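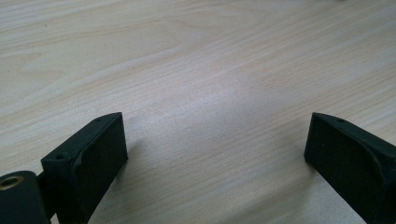
Gripper open over the bench, two black fingers, nothing in them yet.

Thread: Budget for a second handheld gripper, or wait?

pale_bench
Posted 21st September
We have one of the handheld grippers in the photo and I've been asked to put together a figure for more of them, plus an arm to go with them at some point. The quote from Lostberg is 81 a finger pair for spares and a good deal more for the whole handheld unit. The arm is a separate quote that I haven't dared open in front of my boss.

My trouble is that the whole plan assumes we'll collect our own demonstrations by hand, then the arm turns up in January and does the job. I've been in this trade long enough to have paid for three things that were going to "do the job". What would you put in the budget, and what would you leave out?

torque_wren
I'd leave out the arm. Get two more handhelds and see whether anyone still wants to use them after a month. If they're in a drawer by then you've saved yourself the big invoice.

Cleiton Pimentel
Disagree with wren. If you buy handhelds with no arm on order you'll collect a load of recordings with fingers that may not match what the arm ends up wearing. We did that with a Sevo unit. The arm came with its own jaws, different width, different pads, and 35 hours of recordings went in the bin. Order both from the same place or don't start.

pale_bench
Was that Sevo telling you it would match, or you assuming?

Cleiton Pimentel
Bit of both. The sales sheet said "compatible". I should have asked compatible with what.

oldgreaser
81 for a pair of plastic fingers? I can see screw holes and a brass insert in that photo. If they're printed, and they look it to me, you're paying for an afternoon of somebody's printer and a bag of inserts out of a catalogue. Ask for the files. If they won't give you the files, ask why.

pale_bench
I did ask. "Under review."

oldgreaser
So no, then.

torque_wren
Could be moulded, you can't tell from that. Fair point about the files though. I wouldn't sign for anything where the part that touches the work can only come from one shop.

mitre_and_mug
We bought the Cai kit last year and I'll say something nice about it for balance. It arrived when they said and it was set up the same day. What I'd never do again is the support plan. It was sold to us as a yearly thing and we rang them twice, and both times we'd sorted it before they rang back. Take the plan out and put the money into spare pads and a decent bench lamp.

Also look at your lighting before you spend a penny on hardware. You've got a bright patch in the middle of that table where the light bounces off. If your software is learning from pictures it's learning that patch as well. Move the lamp and it's a different table as far as the machine is concerned. A roll of matt covering costs next to nothing.

pale_bench
Hadn't thought of the table as a budget line. The top is what came with the room. I'd rather not cover it if I can shift the lamp.

Cleiton Pimentel
Cover it. You'll shift the lamp and then someone will shift it back.

ernen_dave
I'm at Ernen, so read this with that in mind. We run 6 of these on the packing side. Nobody should be told an arm will be working unattended in January if they're still on one handheld in September. Ours took the best part of a year and it still needs a person near it. The cost we missed was people's time. Somebody has to hold the gripper, somebody has to go through the recordings and throw out the bad ones. That was more than the hardware.

oldgreaser
So it replaces one person packing with one person standing next to it?

ernen_dave
One person next to several of them. It does pay, slowly. I wouldn't call it a miracle.

oldgreaser
How slowly?

ernen_dave
We told the bosses 36 months. Ask me again when we get there.

torque_wren
That's longer than the warranty on most of the arms I've looked at.

ernen_dave
It is, yes. We put a second set of joints in the budget.

pale_bench
Right, where I've got to. One more handheld, no support plan, two spare finger pairs, matt covering for the bench, and a line for staff time that is going to make people wince. No arm until Lostberg put in writing that its fingers are the same as these, and I want the files or a second supplier for them. Anything missing?

mitre_and_mug
Storage. The recordings get big fast.

Cleiton Pimentel
And I still say get the arm quote dated and held, even if you don't sign it. Ours went up between the first chat and the order.

torque_wren
Ours went down. Let them chase you.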